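The Paltcombe World Affairs Briefing: was it worth my money?

Filed under: Reviews, News and current affairs

I've been trying to get a proper handle on foreign news for a couple of years now, and I'm hopeless at it. I read the headline, I nod, I turn on the cricket. So when a subscription to the Paltcombe World Affairs Briefing popped up for 30 dollars a quarter I thought, go on then, and I've now had it for two quarters. Plenty of time to form an opinion (I have several).

What you get

It's an email, every weekday morning, with a longer essay once a month that you can have posted to you on paper if you tick the box. I ticked the box. The daily one runs to 600 words and they really do stick to that, bless them. One main story, usually a negotiation or a vote somewhere, then a handful of short items underneath with a line on why each one matters.

The main story is where it shines. When a ceasefire is being haggled over, they tell you who is in the room, who has refused to come, and what each lot said the last time they tried. They'll explain what a resolution does and doesn't oblige anybody to do, which I'd been vague about my whole adult life! I finally understand the difference between a country abstaining and a country voting no, and why a diplomat might be thrilled with the first one.

The editor is a woman called Trudy Prendergast and you can hear her in every line. Dry, a bit impatient, very fond of a semicolon. She won't print "sources say" unless she tells you what kind of source, and when she gets something wrong the correction goes at the top the next day in the same size type as everything else. I wish my local paper did that.

The monthly essay

Mixed bag, this one. The October essay on shared river treaties was terrific and I've lent it to my brother-in-law, so that's the last I'll see of it. It started with a row over a dam and ended up taking in fishing rights, grain prices and a border post that closes at lunchtime. The one after that was on sanctions and I gave up on page four. Lots of tables, not much colour, and it seemed to assume I'd already read the previous three essays on the subject. The paper is lovely and thick, mind you, and there's a decent margin if you're a scribbler like me.

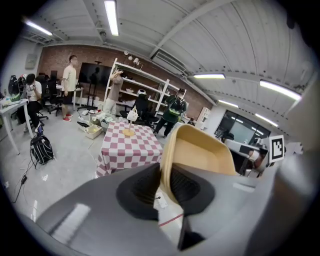 The app

Oh dear. The app is called Zuditz, heaven knows why, and it's where the archive lives. All 1328 back issues are in there, and I was really looking forward to rummaging. But the search is woeful. Type in the name of a country and you get every issue that ever mentioned it, in no order I could recognise. There's no way to save an article either, so I ended up emailing things to myself like it was 2003.

It also logged me out every time I closed it for the first month. I wrote to support and got a friendly reply from a real person the same afternoon, and the logging out has stopped. The search is still woeful.

How it compares

I had Scanlon before this. Scanlon is quicker off the mark, with alerts all day long, and if you need to know the minute a minister resigns then it's your best bet. I found it made me jumpy. I also did a free trial of Romari, which is mostly audio, nicely made, two presenters having a natter about the Security Council. Good for the drive to work, but I never remembered any of it by the time I'd parked.

Paltcombe is slower and I've kept more of it in my head. I even held my own at dinner with my cousin, who did politics at uni and never lets you forget it.

Grumbles

No student or pensioner rate, which seems mean. The maps are tiny on a phone. They hardly touch the Pacific unless there's a summit on, and living where I do, I'd like a lot more of that. And you can't cancel online, you have to send an email and wait for someone to answer it.

Score

Four out of five for the daily email, three for the essays, 2 for the app. I've renewed for another quarter, and I've written to Trudy about the Pacific.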